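April, late, after eleven

Long one tonight, so forgive the handwriting (and then the typing, when I copy this over).

Got to the workshop a little after six and Aitana Llorente already had the arm clamped down at our end of the bench with the new shoulder bracket on. She printed it again at the weekend, thicker in the corner where the last one cracked, and it looks like something you could stand on! I was so pleased I forgot to take my coat off for the first half hour. We've been calling the whole build Plisusby since January, after a typo in one of my config files, and I think it's stuck for good now.

First job was the wrist cable. It's been snagging on the elbow whenever the arm goes past a certain angle, and my solution (a zip tie, then another zip tie) was getting embarrassing. So we took it all off and ran it down the inside of the forearm, with a loop of slack at the wrist. I had to cut a new length and crimp the ends, and I ruined three connectors before I got a good one. Aitana is so much faster at crimping than me. She does it while talking about something else.

Then calibration, which ate the middle of the evening. The servo on the wrist wanted to sit at 1,451 when the arm thought it was level, and by my little spirit level it should have been 1,286. That's a big gap and I was ready to blame the servo – I'd even started pricing a new one – but the horn was on a few teeth around from where it should be. Two screws, off, turn, back on. I wrote the number on masking tape and stuck it to the base so I don't go through all this again in May.

After that we got to the fun part, towels. I want this arm to fold laundry before the end of summer, and everybody at the shop has an opinion about how silly that is, but I don't care, I really don't. We had the wrist camera running and I drove by hand, bringing it down a bit at a time. 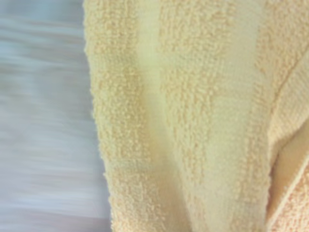
The edge finder is my own code, the bit I've named Flastusex, and it is still very easily excited. Give it terry cloth and it wants to call every little loop an edge! I blurred the picture more before the search and that calmed it down a lot, though then it started missing hems, and I care about hems more than anything. I went up and down with the blur setting for ages and settled on something in the middle that I'm not in love with. Aitana thinks I should look at the shading inside the folds instead and leave the outline alone. She may be right. I grumbled, then wrote it down.

We saved 118 stills before we packed up, mostly close in. I'll go through them tomorrow with coffee and mark the hems by hand, which I find weirdly restful.

Things to get: more connectors (obviously), the softer pads for the fingers, a shorter bolt for the base plate. Ask Ortuño if they'll cut the aluminum strip to 141 mm or if I have to do it myself with the bad hacksaw. Return the borrowed crimper!!

Home by ten thirty, ate cold rice standing up. My thumb is sore from the crimping and there's yellow fluff all over my sweater. Bed.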